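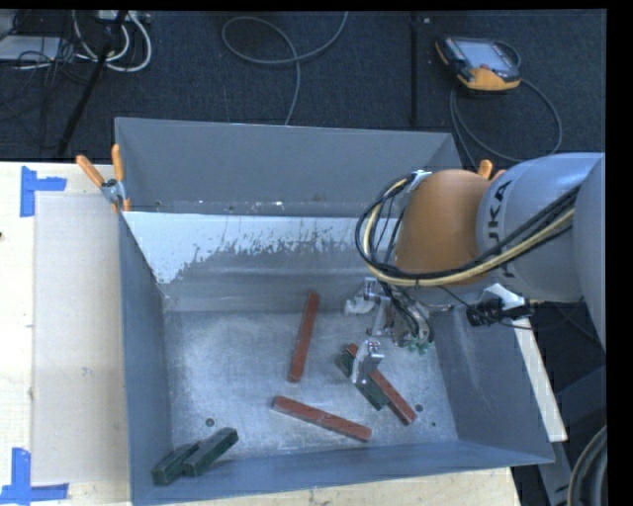

Wumuvden opens its robot lab to visitors twice a year, in March and in the fall. The fall open day fell on 9/12/25, and 69 people signed up. The engineer who runs the picking project talked with us between two of the morning demonstrations.

The task is picking up blocks from a metal bin. "People come in expecting something bigger," she said. "Then they stand there through two rounds and start guessing which block it will go for."

She started with six blocks in two colors. The color makes no difference to the arm, she said, but it helps visitors follow along. The hard part is that the blocks lie across one another and end up against the walls. "A block in a corner is the worst. The fingers need room on both sides, and a corner gives you one side at best."

The project is called Feyisa. Wumuvden runs it with Praltgate, a parts supplier that would like to stop sorting castings by hand. Asked why they don't use castings for the open day, she said blocks are easier to replace.

She doesn't hide the misses. "If it drops one, we leave it where it fell and let it try again. I don't reach in and fix it for the crowd."

A visitor from Pandholm asked whether the system could handle soft packaging. She told him it could not, and that she would want different fingers before she tried. Another asked how long it takes to learn to run the arm. Her answer was a few days for the basics and a good deal longer to set up a new job.

The next step is a mixed bin, with parts of different sizes. She hopes to show it in March. "I said that last year too," she said, and went back in for the 11 o'clock group.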